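Brush painting table stays open through the holidays at Vondstead

VONDSTEAD, 29th December – I stopped by the Moon room yesterday to see how the winter painting table was doing, and I'm happy to report it's staying put until the end of January!

The table was supposed to close before New Year's. Then Yu-na Lim, who looks after the program, looked at the sign-up book and found 62 names in it, so she asked for another month and got it. Sessions run 60 minutes and cost six dollars, with paper, paint and a brush included (you can bring your own brush if you're fussy, and I am).

This month's theme is warm colors – lots of ochre, mustard and orange. Lim likes people to begin with short strokes laid side by side, one over the next, and to let the edges go ragged.

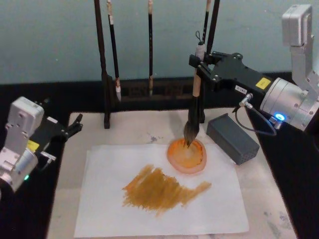

I asked Paavo Jääskeläinen, a regular on weekday mornings, for his best tip. "Less paint than you think," he said, and went back to his saucer.

Finished sheets can go up in the hallway if you leave your name on the back. There's space for 300, and Lim says she'd love to fill it. Sign up at the front desk or call ahead – mornings go fast.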